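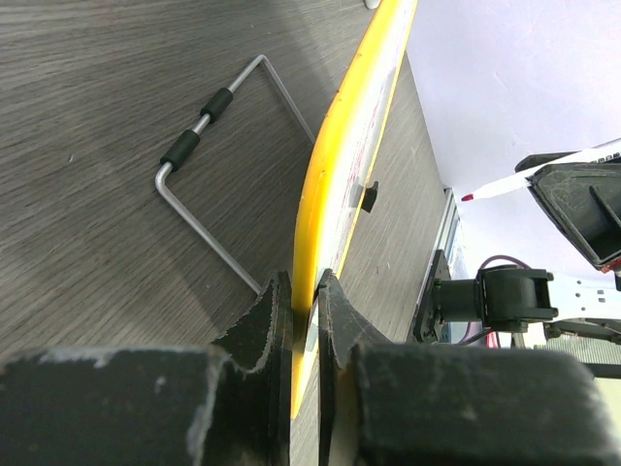 Robot teaching by demonstration is a group of methods in which a person shows a robot how to do a task, and the robot later learns to repeat it from the recorded data. The person can move the robot arm directly with the hands, or can guide it from a distance with a second device. In tasks for two arms, each arm usually has its own part of the work. One gripper may hold a board with a yellow rim while the other holds a marker, as in writing tasks, and a wire stand may lie on the same table. The view from a camera near the gripper is often recorded together with the positions of the joints.

Teaching by hand

In teaching by hand, also called kinesthetic teaching, the motors of the arm are set to give little resistance. The teacher takes hold of the arm and leads it through the movement. The method is easy to learn and needs no additional device. Its weak side is that the hands of the teacher often enter the camera view, and the recorded pictures then differ from what the robot sees when it works alone. It is also difficult for one person to lead two arms at the same time.

Teaching by remote control

In remote control, or teleoperation, the teacher moves a leader arm and the robot, called the follower, copies the motion. Other devices are also in use, for example joysticks and hand controllers. The teacher does not touch the robot, so the camera view stays free of hands. On the other hand, many simple systems do not return the feeling of contact, and the teacher must judge by eye how strongly a marker is pressed on a surface. Beginners tend to press too much.

The Zustari leader arm, developed in the Prargate workshop under Itzel Bañuelos, belongs to this kind. It has 6 joints and is used in pairs, one for each hand. A later version, made together with the firm Dreßler, added a spring in the handle, which opens the gripper again when the teacher relaxes the fingers.

Recording and use of the data

One complete performance of a task is called an episode. In the Dromell writing task, an episode lasts 12 seconds and includes two arms. The starting position of the objects is changed a little between episodes, so that the robot does not learn only one fixed path. Episodes with long pauses are normally removed, although some authors keep those in which the teacher makes an error and corrects it, as they can help the robot to recover from similar errors.

See also: Imitation learning, Teleoperation, Robot gripper

Last edited October 7, 2023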